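The Checkered Cloth Years
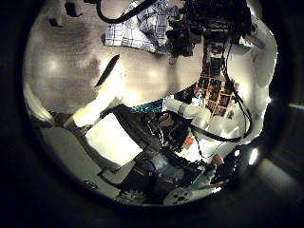
Filed under: Diary / House and Home

Saturday, and I have spent most of it trying to get a wine stain out of a tablecloth that belonged to my aunt, who would have had it out in ten minutes and then told me what kind of person spills wine.

I should say what I know about laundry, because it won't take long. I know that hot water sets blood. I know that red things go with red things. I know that the little tub symbol with the hand in it means hand wash, and I know that I have ignored it for most of my adult life and paid for it in sweaters. Everything else I have picked up by ruining something.

The tablecloth came out of the closet because Gunnlaugur Skov was coming to dinner last night. Gunnlaugur was my landlord for two years in Retodstead and has never fully stopped. He walked in, looked up at my ceiling and said "hm." He then ate three helpings of pot roast, praised the carrots in a way that was hard on the roast, and told us the story of the time the Gastholm ferry left without him. I have heard this story with a suitcase in it and I have heard it with a bicycle in it. Last night there were both. It was somewhere around the bicycle that his arm went out and the glass went over.

He was very gracious about it. He said not to worry.

So, salt. My mother believed in salt. I poured on most of a box, as I'd seen her do, and we all sat looking at a small pink ski slope while Gunnlaugur finished with the ferry. By the time he had gone home the salt was pink and so was the tablecloth. I put it in the tub with cold water and went to bed feeling I had done the responsible thing.

At 6 this morning it had turned gray-blue. I can't find anybody who will tell me this is good.

The internet was in favor of white vinegar, and also firmly against it. One woman said boiling water poured from a height, and she was so specific about the height that I believed her. You stretch the cloth over a bowl, hold it on with a rubber band, stand on a chair and pour. I stood on the chair. I'd like to report that the kettle at that height is much heavier than the kettle on the counter. The floor is now very clean between the stove and the door. The stain went down a shade, or I was tired.

After breakfast I drove over to Kesto, where the cleaning aisle has been moved again. It's behind the pet food now. I stood there long enough that a boy in an apron asked if I was finding everything, and I told him about the tablecloth, the whole business, ferry included. He handed me a tub of oxygen powder and said his grandmother used that. It was marked $15, which seems like a lot for something a grandmother uses. The label says it is good for over 131 kinds of stain. I read the whole back of it in the parking lot, hoping for the list, and there's no list. I'd love to know who got to the end of that and kept going.

Then four hours of soaking, during which I did the following: defrosted half the freezer, got bored and closed it. Looked for the good iron. Found the bad iron. Called my sister, who wanted to know why I'd used Aunt's cloth for Gunnlaugur when I own a perfectly decent one from Michalík, the one she gave me, still folded in its paper band. I said it was for special occasions. There was a pause in which we both heard that.

She also says Aunt never got anything out in ten minutes. According to her, Aunt simply turned the cloth around and put the bread basket on whatever was left. She says if I looked I would find at least two old stains at the far end, and a scorch. I went and looked. One is gravy, I think, or was gravy under some earlier president. The scorch is shaped like the tip of an iron and somebody has darned right next to it in thread that nearly matches.

I rinsed the thing out around four and hung it over the shower rail. When it's wet you can't tell. I've gone in to check on it twice and have decided to stop, at least until after the news.

Gunnlaugur called while I was writing this. He wanted to thank me for dinner and to say he had been thinking about my ceiling. He's coming Tuesday with a ladder. I'm giving him soup in the kitchen, with no tablecloth, and water to drink.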